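Wait for the Second Number

By the time most people in Lillness had heard of the fever, they had also heard that it was over. The county health office put out its first notice on a Tuesday-morning schedule it has kept for years, four short paragraphs with one figure in them: 9 confirmed cases. The local radio read it out at noon. Before supper the mayor's office had a statement up saying the outbreak was "contained."

Contained by what? I read the notice several times looking for the answer. It gave the number of people who had tested positive. It did not give the number of people who had been tested, how they were chosen, or how long the lab took to get to them. Without those, 9 is a number about the lab. It tells you how many positive slips came back. It could mean nine sick people in the whole county or nine who happened to live close to the one clinic that had swabs.

I have covered public health for a long time, and I don't think the people in that office are liars. I think they are tired and short of staff, and they know that any number they print will be thrown back at them. So they print the smallest one they can stand behind. I understand that. I still object to it.

Look at what happened next. A second notice came out with the total at 86. People were furious, and the word going around the grocery store was "explosion." Maybe it was one. But between the two notices the county had opened a testing site in Fetden, which had none before, and had started taking samples from anyone with a fever instead of only those sick enough to be admitted. You would expect the count to jump after that even if the fever itself had not moved an inch. The office mentioned the Fetden site in its last line and never connected it to the total.

So the same readers were told twice in one season to feel something the figures could not support. First they were told to relax, and then they were left to panic.

The defenders of the office have an argument, and I'll give it its due. They say that ordinary people don't want denominators. Put the tests, the positives and the backlog in one notice, they say, and folks will stop reading. I doubt it. The same folks can follow a baseball box score and a property tax bill. They check the rain chance before they cut hay. Somebody who can be trusted with a forty percent chance of rain can be trusted with "we tested this many and this many were sick."

There is also the matter of who else was counting. Staff at two nursing homes were keeping their own lists of sick residents, and families were passing those lists around by phone well before the second notice. The lists were higher than the official figure. The office called them "rumors." Some of what was on them was surely wrong, with names repeated and common colds mixed in. But a rumor that comes with room numbers deserves a phone call before it deserves a denial, and as far as I can learn, that call was not made.

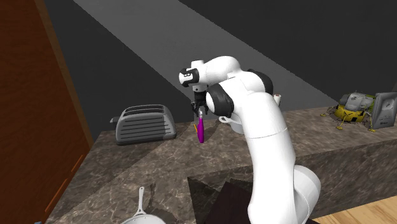
Vol. 86, No. 4

Then there is Breltatent. The county has now signed on for a reporting dashboard under that name, and we are promised that it will fix all this. I've read the sales sheet. It will show the case total in large type, refreshed every hour, with a map that changes color. It will be prettier than the notices. Nothing in the sheet says it will show how many tests were run, and when I asked, I was told the feature was "under discussion" for October. A bad number refreshed every hour is a bad number many times a day.

Over in Fashola they do it with a typed page. It goes on the clinic door and in the paper. It lists tests done, tests waiting, positives, people in the hospital, and the deaths, including the ones still under review. The page is ugly and the totals get corrected, sometimes downward, with a line saying what changed. I have yet to meet anyone from there who felt misled by it.

I'm not asking the county to know more than it knows. An early count is going to be wrong, and I'd forgive nearly any error that came with its working shown. What I won't do any longer is take a lone figure and a calming adjective as news. When the next notice comes, look for the tests. If they aren't in there, call the office and ask, and write down what they tell you.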